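Notes for the Plovcombe talk, second half (Jalen has the clicker until the coffee slide, then it's me)

Welcome back, everybody, and thank you for braving that coffee line! Before the break Jalen Sorensen took you through the paperwork side of working near an arm, and I promised I'd bring it down to the bench, where most of us spend our days.

Start with the house rules at Maka. We have 3, they're taped inside the cabinet door, and I'll read them slowly because people like to write them down. One, hands stay out of the bin while the arm has power. Two, cables get looked over at the start of every shift, all the way along, with your eyes and not from memory. Three, anything you move on the bench goes in the log, even a clamp, even an inch.

(Pause. Let them look at the picture for a bit before talking.)
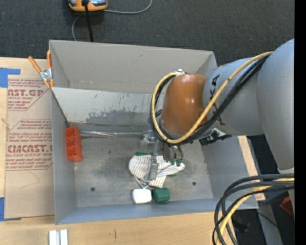 Bench work: gripper over the cloth, cables looped around the wrist, clamp on the bin rim.

Take rule two first. Follow the yellow cable with me, around that orange-brown cover and back up across the gray link. A loop like that is a fine thing to ask about on your own bench: does it have slack at full reach, and can it snag on the way down? Write the answer beside the check.

Now rule three, and the clamp with the orange handles. Log entry 1154 is my favorite, and it's the whole entry: "clamp moved, told Anika." Lovely! But moved where? We ask for a before and an after now, and I'd encourage you all to do the same.

(If time is short, skip the Piren story and go to the handout.)

Handout is the Ruiz-Ortega checklist, one page, both sides. Please do scribble on it. Questions to me, Anika Delacroix, or catch Jalen by the door.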